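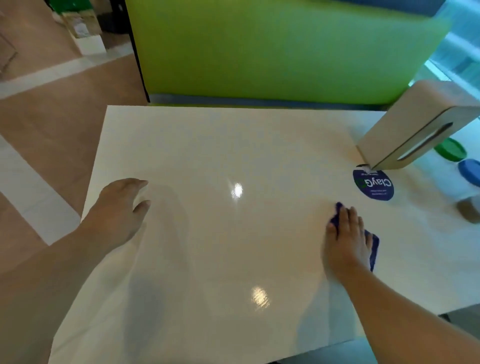 Chapter 9
Airlift and the Movement of Relief Supplies

Military transport aircraft are built to deliver troops and equipment, but in many countries they are also the first means of moving food, water and medical stores after a disaster. This chapter examines how an air force plans such work, how it divides a load among the aircraft available, and how it cooperates with civil agencies on the ground.

Airlift planning begins with the destination. The length and strength of the runway decide which aircraft may land there, and the space for parking decides how many may be on the ground together. A large transport may carry more in a single flight, yet be of little use if the only open airfield has a short gravel strip. In that case cargo is flown to a main base and transferred to smaller aircraft for the final stage.

The Narura exercise, used as the case study for this chapter, shows the effect of these limits. Planners were required to move 570 tons of stores from the depot at Charbonneau to the island airfield of Kavisero, 500 miles away. Each aircraft was limited to 18 tons per flight by the condition of the runway. The first schedule assumed that unloading crews would be available day and night. When lighting at Kavisero failed, night landings were suspended and part of the cargo was sent by way of Sorkden.

Readers should note that the schedule was governed by ground handling. Aircraft waited for forklifts and for parking space, and faster aircraft would have done little to shorten the delay. Fuel was a further concern, as every gallon drawn at Kavisero had first to be brought there by sea.

Section 9.1 defines the terms used in load planning. Section 9.2 explains how payload and range are traded against each other, and Section 9.3 returns to the Narura exercise in detail.

Key terms: payload, sortie, ground time, parking limit, transfer base.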